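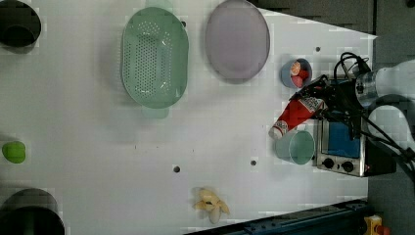 Ticket: table clearing, paper cup handling
Product: Pulix arm, Hallska kitchen test table
Opened by: Aminu Akinola
Assigned to: Xiaoqing Xiong
Status: open (reopened once)

Mon 3 June, opened
The release notes say the arm can "clear a family table". I'd like that wording taken out until it can. Paper cups are still the worst of it. With the cup on its side, as in the photo, the gripper closes on it well enough, but a cup that has been picked up is not a cleared table. There's a plate, a colander and a banana peel to deal with as well, and my nephew would have the lot done before the arm had finished thinking.

Reply, Xiaoqing Xiong
Grip force was set to 800 in the old profile, which crushes paper. Please try 700 and slow the approach. Which profile were you on?

Aminu Akinola
The old one. Changed to 700. Out of 6 tries with an empty paper cup, 5 ended in the bin and one on the floor. Better, I admit. I then asked for the banana peel and got "object not graspable". Who clears a table and leaves the peel?

Reply, Chun-yin Tseng
Peels are a known gap. The planner wants a firm outline and a splayed peel hasn't got one. The translucent teal plastic cup may give you trouble too - the depth reading goes straight through some of them. Can you send the log for both?

Aminu Akinola
Logs attached. I haven't tried the bowl with food in it and I'm not going to until someone tells me what happens if it tips. Also, "clear" should mean the same thing to the software as it does to a person with a dishcloth.

Reply, Xiaoqing Xiong
Fair. I've closed the grip force part and split the peel into its own ticket. Wording passed to Fengying Tang.

Aminu Akinola
Reopened. Same profile after a restart and the force was back at 800. Please make the setting stick before anyone at Clandska is shown a demo.

Next action: Xiaoqing to check where the profile is saved.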